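Filed under: Workshop, Money Stuff, Robots

So the second arm is officially in the budget! I've gone back and forth on this since the summer, and Renji finally sat me down with the spreadsheet and asked what I'd regret more.

The plan was 200 dollars for spare servos and 100 for cables, brackets and a better power supply. Then I priced it all properly and the extras came to 227 by themselves — connectors, mostly, and shipping. Shipping on small parts is brutal. I'm still thrilled. 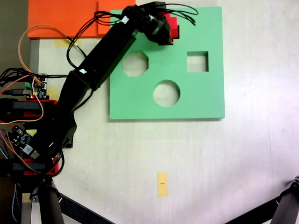 Red block, green board, three holes to choose from.

The shape board is my favorite part of the whole setup, and it cost next to nothing. I want a second one with smaller holes before I spend a cent on a fancier gripper (Mitsuko thinks I have this backwards, and she may be right).

Still on the list: seven spare servos, a real clamp for the base, and longer wires, always longer wires. I'll order the servos first and post the full parts list once they're here.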